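Section 7: Setting Up the Stitumen Countertop Water Filter

You're nearly ready for the fun part! Once the cartridge is seated (see Section 6), the rest goes quickly, and the first glass is well worth the wait.

Before you start

Pick a level spot within reach of the faucet. Stone, tile and laminate all work well. Wipe it dry so the suction feet can grip.
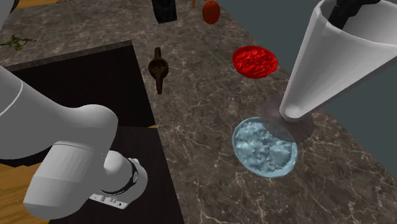
Fig. 7-1. Gray marble countertop.

1. Press the filter down firmly until all the feet hold.
2. Unscrew the aerator from your faucet and keep the washer. You'll want it if you ever move!
3. Thread on the Ceno adapter by hand, then give it one quarter turn with the wrench.
4. Push the blue hose into the adapter until it clicks.

CAUTION: Cold water only. Hot water will ruin the cartridge.

Flushing the cartridge

5. Open the cold tap halfway and let it run for 16 minutes. Gray water at first is just carbon dust, so don't worry.
6. Fill any tall cup and hold it up to the light. Still cloudy? Run it a little longer.
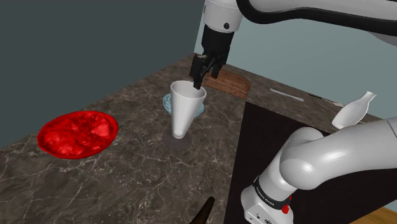
Fig. 7-2. White cup, wide at the top, on the counter.

7. Press and hold RESET until the light blinks green. The counter now starts from 1,318 liters and works its way down.

NOTE: With the larger Kwok cartridge, the counter starts from 1,939 liters. Lucky you!

Now go ahead and use it for everything: soup, coffee, rinsing berries, soaking beans overnight. Rice is where we notice the difference most.

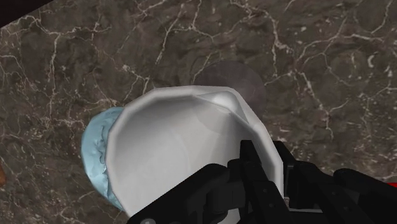

Pasta water is fine too, though a big pot takes patience at the filtered flow rate. Start filling it before you chop the onions.

Spare washers and adapters can be ordered from Caninstead with the card in the box. For leaks at the adapter, go to Section 9.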